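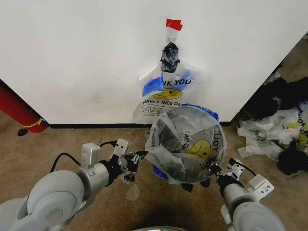
7/29/22, Skalside workshop

Packing waste again. Soft plastic from the Nikmont delivery goes in the smiley carrier bags from now on, one kind per bag if we can manage it. Tie the top before it gets too full; the thin ones split at the handles. Hang tied bags on the wall hook, below the red tape, and keep them off the carpet.

Ordered 800 clear sacks from Stuvance, order no. 3557. Until they come, reuse what we have. Cardboard still goes flat by the door.

To do: second hook, lower down.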